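About Vireck Guides

Hi, and thanks for stopping by! I'm the person behind Vireck, a small company that writes walkthroughs, maps and collectible checklists for video games. I've been stuck on more levels than I care to admit, and at some point I started writing down how I got unstuck. Those notes turned into a website, and the website turned into my job.

The first thing I ever posted was a guide to Rolby, a puzzle platformer with 875 hidden coins and no in-game map whatsoever. I found every one of them (the last was behind a waterfall I'd walked past all winter) and put the list online mostly so I'd never have to do it again. People wrote in with corrections right away, which I loved, and I've been at it ever since.

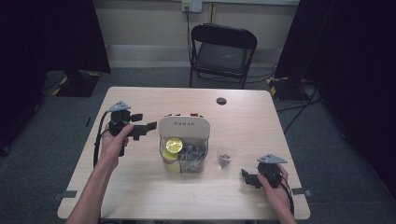
Photo: Vireck

We're 2 people now, plus a handful of freelancers who pitch in when a big game comes out. As of 3/2/20 the site has 1349 finished guides and 2402 maps. Most of them cover adventure games and platformers, with a growing pile of strategy stuff that my business partner keeps sneaking in – tank battles, mostly, and a very long section on Kirov that gets more mail than anything I've written.

So how do we work? We play each game through once just for fun, no notes. Then we start over and write as we go, checking each jump, switch and locked door along the way. If a patch moves something, we go back and fix the page, and the date at the top changes so you know it's fresh. Spoilers stay out of the headings. You can look up a chest in chapter three without learning who dies in chapter nine!
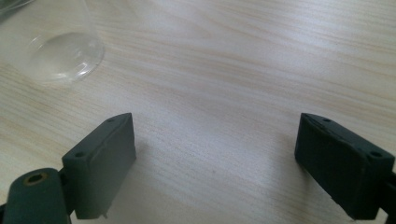 Plastic cup on the table

We pay for our games ourselves unless the page says a publisher sent us a copy. Ads keep the guides free, and I know they can be annoying, so we don't run any with sound.

Coming up in March: the full Kontogiannis guide, including the underwater temple that so many of you have asked for (I'm stuck there too, hang on). Found a mistake, or a secret we missed? Use the contact form and tell us the game, the level and what you play on. I read all the mail myself, usually over breakfast, and you'll get your name in the credits on that page if you want it.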